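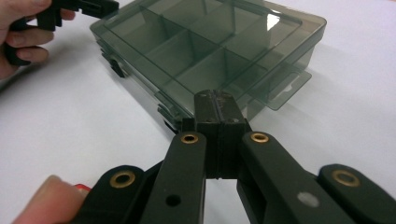
## Saditz (software)

**Saditz** is a grasp-planning package for two-finger grippers, developed at Sinholm and first released in July. It reads wrist camera images at 30 frames per second and outputs a target pose and jaw width.

### Perception

Clear plastic is a known weak point of depth sensing, and Saditz estimates object outlines from color images alone. Glare is masked before edges are traced. With a tinted organizer box, the divider walls show through the closed lid, so the planner keeps only the outer rim as a grasp boundary. Version 7 added a separate label for latches.
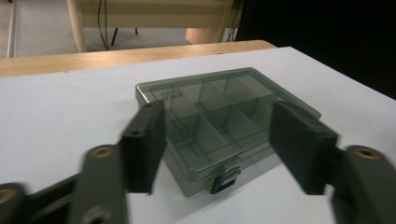 ### Planning

The planner scores up to 96 candidate grasps per cycle. Each one is checked for clearance on both sides of the object before the jaws close. A pose with one pad at each end of the box, open wider than its length, passes this check.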